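Sornville Summer Song Festival

The Sornville Summer Song Festival is a yearly gathering of singers, small bands and choirs held over a long weekend in July in the market town of Sornville. It is best known for its evening concerts of French chanson and close-harmony singing, though over the years it has made room for folk, swing, a little opera and a good deal that doesn't fit comfortably under any heading at all. Locals usually call it simply "the Song".

History

The festival grew out of a single concert given in the old corn hall, when the town choir invited a visiting vocal group to share its end-of-season programme. The evening went so well, and ran so late, that the choir asked them back the following summer and added a second night. From those modest beginnings it spread to the church, the bandstand and eventually the meadow by the river, where the largest concerts are now given.

For a long time everything was free, with a bucket passed along the rows at the interval. Tickets were brought in for the meadow concerts when the cost of the stage and lighting became too much for the bucket to bear, but the bandstand has stayed free and remains, for many regular visitors, the real heart of the weekend.

Venues

The corn hall is still the home of the opening concert. It has 958 seats counting the gallery, and a warm, slightly woolly sound that flatters voices and is rather less kind to drums. The church is used for unaccompanied singing, and the meadow holds an audience of 2,000, most of whom bring rugs and folding chairs and settle in well before the music starts.

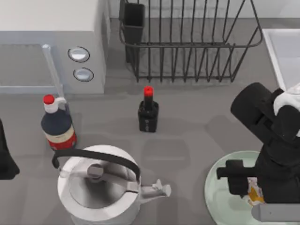 Visiting performers are traditionally put up by families in the town, a custom that goes back to the first concert and has led to a great many lasting friendships — and, in at least one case, a marriage. Soloists and larger groups are sometimes lodged at the Hotel Clerero on the square, whose back lounge has become the place for singing after hours.

Programme

The weekend opens on the Friday with the town choir and a guest ensemble. The Szilágyi Quartet, a vocal group with a fondness for slow waltzes and old film songs, has been the guest more often than any other, and its closing number is now sung by the whole hall whether the quartet invites it or not. Saturday is given over to the meadow, with shorter sets in the afternoon and 2 full concerts after supper.

Sunday morning belongs to the open stage, where anyone who has put their name down may sing a song of their choosing. The standard varies enormously and the applause hardly varies at all. The festival closes in the church in the early evening, usually with a single choir and no lights but those at the altar end.

Recordings

A live album, Emano, was made in the corn hall and the church and takes its name from the wordless lullaby that ends it. The first pressing ran to 2,413 copies and sold out by the autumn. It has been reissued since, with a different running order and a longer version of the lullaby, and listeners remain fondly divided over which of the two is the better record.

See also

Chanson
Close harmony
Community choirs

This page was last edited on Feb 26, 2025.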